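April 27, 2023
By the Home Desk

The owner of the Koster guesthouse has 11 rooms and one firm opinion about each of them. "Guests forgive a small window," she told me over weak coffee. "They do not forgive a pillow."

She bought the place in Branik with almost no savings and a van that wouldn't reverse. The first April brought in two bookings, one of them a mistake.
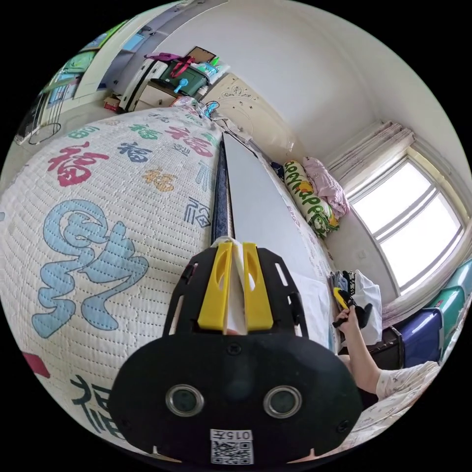
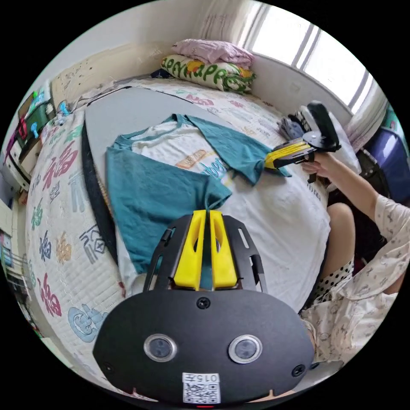 Text and interview by the Home Desk's travel writer

What did she learn? "That breakfast is a hostage situation." She once bought 100 jars of plum jam at a discount and is still putting them out.

Would she sell? Someone from Visex did ask. "I named a price," she said. "He finished his toast and left."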